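Panel door

From the reference section: Building elements

Contents
Terminology
Construction
History
Materials
Layouts
Molded and hollow-core doors
Sizes and hanging
Repair and conservation
Collections and study
See also

A panel door is a door made of a framework of upright and horizontal members that hold one or more thinner panels between them. It is among the most common door types in houses, schools, offices and places of worship across Europe and North America, and has been copied in pressed fiberboard, steel and fiberglass. The term is used both for doors built in the traditional way and for doors whose faces only imitate the pattern. It is usually set against the flush door, which has a plain face, and the batten door, which is made of boards fixed side by side to cross members.

Terminology

The upright members at the two outer edges of the door are called stiles. The one that carries the hinges is the hinge stile or hanging stile, and the one that carries the latch or lock is the lock stile. The horizontal members are rails. Every panel door has a top rail and a bottom rail, and most have at least one more between them. A rail at the height of the latch is called the lock rail. Short uprights that divide the space between two rails are called muntins in American usage and often muntins or mullions in British usage, although "mullion" is more properly reserved for windows.

The panel itself may be flat, raised or fielded. A flat panel has the same thickness throughout. A raised panel is thicker at the center and is cut down along its edges so that it will fit into a groove. A fielded panel has a distinct flat center, known as the field, marked off by a step or bevel. The decorative profile where the frame meets the panel is called sticking when it is cut into the frame itself and applied molding when it is made separately and fastened in place.

Construction

Wood swells when it takes on moisture from the air and shrinks when it gives that moisture up. The movement is much greater across the grain than along it. A door made from a single wide surface of solid boards will therefore change in width with the seasons and may cup, split or bind in its frame. The panel door limits this problem by dividing the surface. The stiles and rails are narrow, so the change in each is small, and the panels sit in grooves with room to expand. In traditional work the panels are not glued along their edges. A panel that has been fixed in place by glue or by heavy layers of paint may crack down the middle as it shrinks.

The classic joint between rail and stile is the mortise and tenon. A tongue, or tenon, is cut on the end of the rail and fits into a slot, or mortise, in the stile. In older doors the tenon often passes completely through the stile and is held with wedges driven from the outer edge. Pegs set through the face of the joint were also widely used, especially before reliable glues were available. Factory-made doors of the past century have more often been joined with dowels, which need less wood and can be set quickly by machine. A third method, known as cope and stick, shapes the end of the rail to fit over the molded edge of the stile. It is common in both doors and kitchen cabinets.

The order of assembly is generally the same whatever the joint. The rails and muntins are put together first, the panels are slid into their grooves, and the stiles are then pressed on from each side. The door is clamped, checked for square by comparing its diagonals, and left until the glue has set. Extra length is sometimes left on the stiles to protect the corners during transport. These projections, called horns, are sawn off before the door is hung.

History

Frame-and-panel work was known in the ancient world. Doors with framed panels appear in Roman wall painting, and surviving bronze doors from the Roman period follow the same pattern in metal. In much of medieval Europe the batten door was more usual in ordinary buildings, while framed panels were found in church furniture, chests and wall lining. The growth of joinery as a trade separate from carpentry led to wider use of the method in the fifteenth and sixteenth centuries.

By the eighteenth century the panel door had become standard in better houses in Britain and its American colonies. The six-panel arrangement, with two small panels at the top and two pairs of taller ones beneath, is closely linked with this period. Pattern books helped spread accepted proportions, and a joiner in a small town could produce doors that closely followed those of a large city.

Steam-powered machinery changed the trade during the nineteenth century. Planing, mortising and molding machines allowed mills to produce doors in standard sizes and sell them through printed catalogs. Four-panel and five-panel doors were popular in American houses of the later part of the century. The five-panel type with all panels laid horizontally remained in production well into the next century and is still made for use in older houses.

Materials

Softwoods such as pine and fir have been used for most interior panel doors, either painted or finished clear. Oak, mahogany, walnut and cherry are found in more costly work. It was common practice to paint softwood doors in imitation of a harder wood, a technique known as graining. Many such doors were later stripped, and the bare pine surface now thought of as traditional was in most cases not meant to be seen.

Engineered wood has replaced solid lumber in many modern doors. A stile may have a core of small glued blocks or laminated strips with a thin face veneer on each side. This reduces warping and allows timber of mixed quality to be used where it does not show. Panels are often made of medium-density fiberboard, which moves much less than solid wood and may be glued in place.

Layouts

Layouts are normally described by the number of panels. The main types include the following.

One-panel: a single tall panel, often flat, used in plain interiors and for closets.

Two-panel: one panel above the lock rail and one below. The lower panel may be shorter than the upper, or the reverse.

Four-panel: two tall panels over two shorter ones, typical of nineteenth-century houses.

Five-panel: usually five horizontal panels of equal height, although other arrangements exist.

Six-panel: the arrangement described above, still the most widely copied in molded doors.

Where the upper panels are replaced with glass, the door is described as half-glazed or as a sash door. A door with glass throughout its height is commonly called a French door.

Molded and hollow-core doors

A molded door has two thin skins of pressed wood fiber fixed to a light frame. The skins are shaped under heat and pressure so that they show the outlines of rails and panels, and many carry a printed or embossed grain. The space between may be filled with a paper honeycomb or with solid particleboard. Such doors are cheaper and lighter than framed doors and are not affected by seasonal movement to the same degree. They cannot be trimmed by more than a small amount, as the solid edging is narrow. They also offer limited resistance to sound unless a solid core is used.

Sizes and hanging

Interior doors in the United States are most often 80 inches high, with widths rising in steps of two inches. Doors in older buildings frequently fall outside these sizes, and replacements must be cut down or made to order. A gap is left at the bottom to clear the floor covering. Where carpet is laid after the doors have been hung, the bottom rail may need to be planed or sawn, and for this reason the bottom rail is usually made the deepest member of the frame.

Repair and conservation

The most frequent faults are loose joints, split panels and sagging at the lock side. A loose joint can often be cleaned, glued and clamped without taking the whole door apart. A split panel may be closed once the paint holding its edges has been cut free. Paint applied before the late twentieth century may contain lead, and dry sanding should be avoided until it has been tested.

Collections and study

The Konow Collection of Architectural Joinery holds 125 complete doors and more than 700 samples of molding, panel and rail. Its catalog was prepared by Yasaman Parsa and is arranged by joint type. A later survey by Dwight MacLeod covers mill-made doors in the Okoro district, where 10 mills are recorded, and includes measured drawings of work from the Hallon mill.

See also

Batten door
Door furniture
Flush door
Mortise and tenon
Wainscot
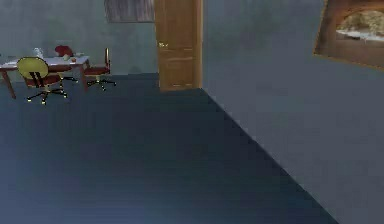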